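How to log a virtual run without kidding yourself

Most virtual race guides tell you to buy a new watch. I doubt you need one. For the Janstead team relay in August, a phone is fine.

1. Start the app outdoors and wait for a signal.

2. Turn off auto-pause. It flatters your pace.

3. Save the run before you get in the car.

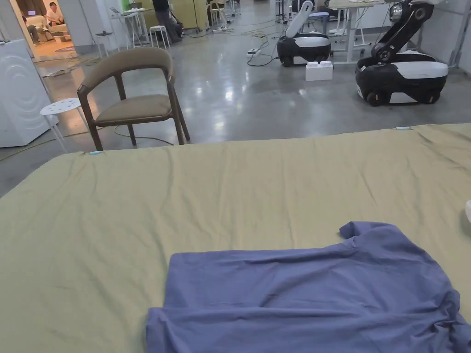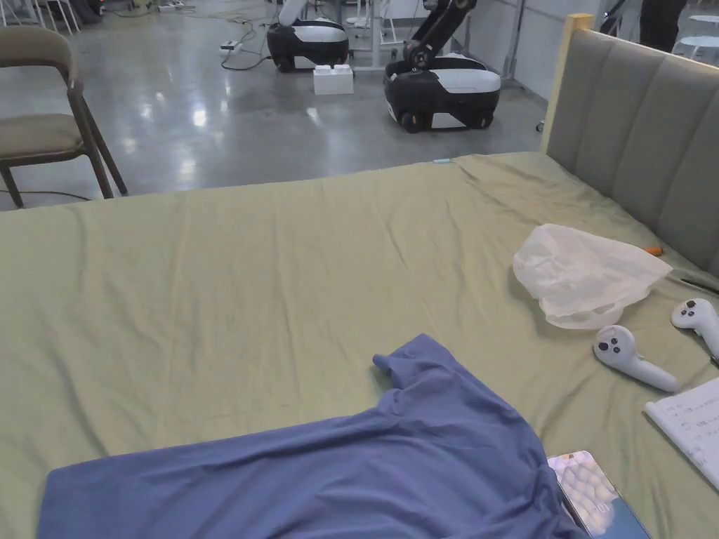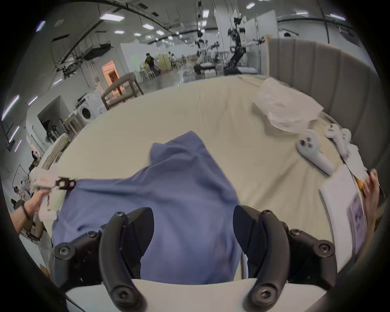
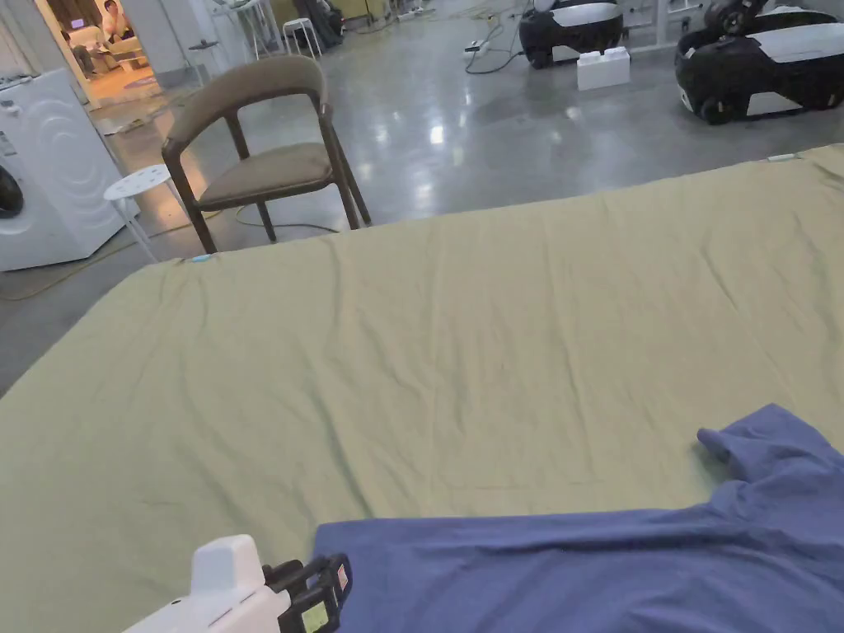 The blue T-shirt, laid out.

4. Upload by Sunday night. Marijke Claeys claims late miles still count. I have yet to see it happen.

5. Check the team total yourself. Ours said 472 miles when our logs added up to 142, and the Burnora app never explained why.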